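Home | Games | Sports | Animals | Space | Ask Us | Grown-Ups

How Does Australian Football Work?

Shared 200 times

If you have ever flipped through the channels early on a Sunday and landed on a game where people in sleeveless shirts were leaping on each other's shoulders to catch a ball shaped like a fat lemon, you have already met Australian football. Lots of fans call it "footy," and some call it "Aussie rules." It can look like a giant, happy muddle the first time you watch. Stay with it for a little while, though, and you'll start to see how the whole thing fits together.

Let's begin with the field, because it is probably the strangest part if you grew up with soccer or American football. It isn't a rectangle! It's a great big oval, and no two have to be exactly the same size. Many of them are used for cricket in the summer, and cricket fields are oval too, so the footballers simply move in when the weather cools down. Footy season starts around March or April, which is fall in Australia.

Each team has 18 players out on the oval at once, with a few more waiting on the bench for their turn. There is no offside rule, so players can go anywhere they like. That's why you'll often see a big crowd of them chasing the ball in one spot, and then suddenly a long kick goes sailing over everybody's heads and they all have to turn around and run back the other way. Midfielders do the most running of anyone, and by the last quarter their legs must feel like cooked noodles.

So how do you score? At each end of the oval stand four tall posts in a row, with no crossbar and no net. The two in the middle are the taller ones, and they are called the goal posts. The shorter ones on the outside are called the behind posts (yes, really, and you are allowed to giggle). If you kick the ball cleanly between the two middle posts, that's a goal, and your team gets six points. If it goes between a middle post and an outside post, or bumps a middle post on its way, that's a behind, and you get one point. A team with 10 goals and 5 behinds has 65 points. You can check that on your fingers if you have enough of them.

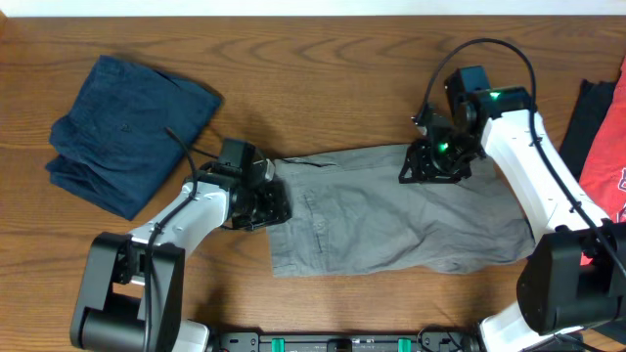 Gray and a little rumpled, laid out on the table.

Now for moving the ball, which is where footy gets very clever. You can kick it, of course, and good players can kick it a long way with either foot. You can also pass it by hand, but you are not allowed to throw it! You have to rest the ball on one palm and punch it with your other fist. That is called a handball, and it is harder than it sounds. Try it with a friend in the yard and see how many times the ball goes where you wanted.

You can run with the ball too, only you can't just tuck it under your arm and go all the way to the goals. Every 15 meters or so you have to bounce it or touch it on the ground. Remember that the ball has pointy ends – if it lands the wrong way, it will hop off sideways like a startled rabbit. Players practice their bounces over and over to get the angle right.

The part almost everyone loves best is the mark. If somebody kicks the ball at least 15 meters and you catch it before it touches the ground or another player, you have taken a mark, and you get to have a free kick without anybody tackling you. Sometimes a player jumps so high for a mark that their knees end up on somebody else's back. Fans call that a "specky," which is short for "spectacular," and the noise from the crowd when it happens is enough to make the pigeons leave.

A game has four quarters, and the umpires keep everything fair. When a goal is scored, the goal umpire points two fingers forward, one on each hand, and waves two flags. For a behind it's one finger and one flag. Then the ball goes back to the middle after a goal, an umpire starts play again, and two very tall players called rucks jump up and try to tap it to a teammate.

If you'd like to try footy yourself, you don't need an oval. A soft ball, a patch of grass and four backpacks for goal posts will do nicely. Start with handballs, then marks from short kicks, and leave the speckies to the grown-ups on television for now – your friend's shoulders will thank you!

3 comments

Teshome: I like the behind posts. My brother laughed for a long time.

Hakora: We tried handballs at recess and mine kept going backward. What do I do?

Estach: Hakora, hold your bottom hand still and don't toss the ball up first. It took me 30 tries to get a straight one.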